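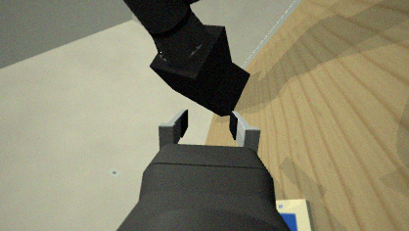 HUTCHINS, February 18, 2024

Spent my Sunday at the Zotmont open day and I'm still buzzing, so you're all getting a thread. The robot lab was the part I went for, and I ended up staying there most of the afternoon!

First, the whole chess demo runs in simulation. It's a computer-rendered room with a computer-rendered arm, and you sit in front of a screen with a controller and drive it. I'd half expected to be disappointed by that. Nope. Within a minute I was leaning sideways in my chair trying to see past a gripper that doesn't exist.

The view at the top of the thread is from right behind the gripper. Two fingers sticking up in front of you with dark pads on the inside, nothing between them yet. My brain wanted it to be a first-person video game and my hands did not agree.

The software is called Flekex. Corinne Rosenthal was running the station and she's one of those people who can explain a thing three different ways without making you feel slow. She started us off with just opening and closing the fingers. That took longer than I'd like to admit.

What tripped me up was depth. On a flat screen it's so hard to tell how high you are over anything! Corinne's tip was to quit staring at the fingers and look at the shadows. The arm throws one, and as you come down you can use it to judge. Once I got that, everything felt easier (not easy, easier).

They also let you flip between views whenever you want. Close in behind the gripper for the last little bit, then out to a room view so you can see where the rest of the arm is. I kept forgetting the arm has an elbow. You get so focused on the fingertips and meanwhile there's a whole robot behind them, bending.

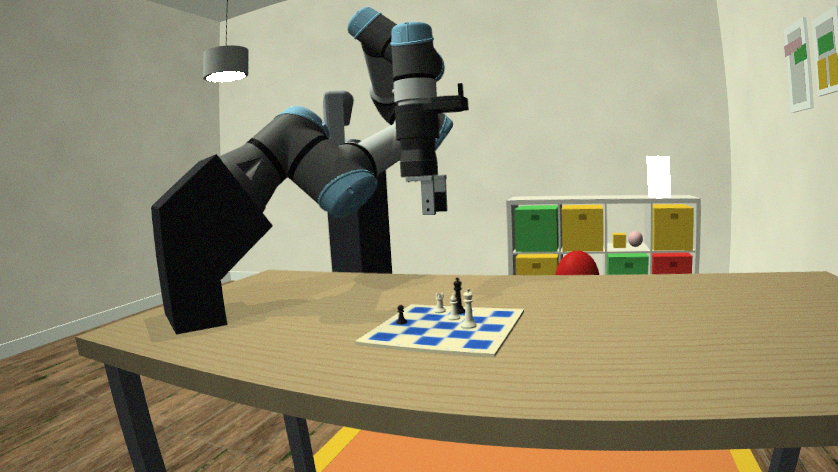 Room view in Flekex: gripper open above the table, chess pieces waiting.

I love how much stuff is in the room. There's an orange rug under the table, storage bins in cubbies, posters on the wall, a little pendant lamp. It looks like a really tidy kids' playroom where somebody parked an arm.

I asked Corinne why bother with all that when the job is on the table. She said they want software that can cope with a busy background, and a bare gray void wouldn't teach it much. They swap rooms around too. Mine had the blue and white board, and the guy after me got a completely different kitchen.

So, the task. Only a few pieces on the board, and you pick one up and set it down on another square without knocking its neighbors over. The pawns are tiny. The two kings were standing right near each other with a white piece between them and me, and I took one look and went for the black pawn off on its own. No shame.

Attempt one: closed on air. Attempt two: closed on air, slightly to the left. Attempt three: GOT IT. I made a noise. A small child looked at me.

And then I put it down too fast and it fell over, and the child said "you have to go slower" and she was completely right.

Every visitor run got saved if you said yes on the sign-up sheet. They had a counter on the wall and it read 1237 when I left, which includes all the runs from before the open day. The new ones go in the same pile, clumsy pawn drops and all. I asked if they wanted the bad ones too and Corinne said yes please, those are useful.

Paloma Yazzie gave the talk in the next room, 30 minutes, and I wish it had been longer. She showed a replay of the software moving a pawn by itself. It stopped above the piece, sort of hesitated, shifted over a hair and then went down. I know it isn't thinking "hmm" but wow it looked like "hmm."

Somebody asked her whether it can play chess and she laughed and said it has no idea what chess is. It knows "this piece, that square." A separate program would have to pick the moves. I hadn't thought of those as two different problems before and now I can't stop thinking about it.

Also from the Q&A: she's happy when a visitor finds a new way to mess up. Her favorite from last May was someone who tried to push every piece to its square with closed fingers, like a tiny broom. It worked for a while, too.

Things I'd change? The line. I waited 38 minutes for my turn with one controller going, and a second station would have helped a lot. They told us they'd planned for 300 people over the whole day and got more. Bring a snack. The Bruremance coffee cart was out of everything except tea by two o'clock.

If you've got kids who like building things, go to the next one. Mine is grown and lives three states away, so I went by myself, and I had just as good a time. You don't need to know any programming, and you don't need to know how a knight moves either.

I did get a second turn right before closing! Same pawn. Slower this time, watched the shadow, and it stayed standing. Corinne gave me a sticker and it's on my water bottle now.

They said the next open day would be in May. I'm going for the white king.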